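The Emwood Ledger

Ewan Galbraith came up to Emwood in November to close his aunt's accounts. The solicitor had given him a key and a list. The list had one thing on it that he did not understand, which was the word Tukdale and the number 882.

The house had been let go. He lit the stove, ate a tin of soup standing up and began on the drawers. His aunt had kept every bill from the Buchanan yard going back to when they still sold coal by the sack. She had kept the envelopes as well.

By nine in the evening he had found the ledger. It was a school exercise book with a blue cover, and she had written Tukdale on the front in capitals. Inside were names down the left and sums down the right. Mrs Orr, 40. The Pringle boy, 15. D. Lamb, 200, and beside that, in smaller writing, roof.

He knew Tukdale, then. It was the row of cottages below the reservoir, where the Isovport men had lived when the pipeline was going in. The company had left and the men had mostly stayed. His aunt had taught their children to read.

He added up the columns on the back of an envelope. She had lent 4,000 pounds over the years. What had come back was ticked in pencil, and it made 1,497. Across the last page she had written, Leave it.

He made tea and did not drink it. He had 7 days before he was due back at work, and he had been counting on the money from the house. He thought about D. Lamb's roof. He thought about his aunt walking down the hill with notes folded in her glove.
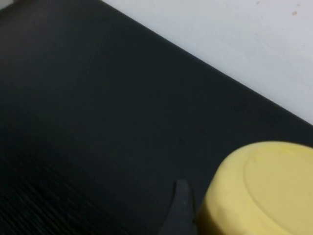 In the morning he rang the solicitor and asked about the 882. It was what she had left in the bank, the man said, and she wanted it to go to Tukdale with the rest. Ewan said he would see to it. He sat on at the table after the call with the phone in his hand. From where he sat he could look along the dark top to the white wall, where there were two small marks in the paint, and he wondered if a calendar had hung there, or one of the children's drawings. He could not remember either.

He put the ledger inside his coat and walked down to the cottages. It was further than he had thought. A woman was bringing in washing at the first gate - she was older than he was, with a peg in her mouth - and she looked at him for some time before she took it out.

"You're Jean's," she said.

"Her nephew."

"You'd better come in, then. I owe her fifteen pounds."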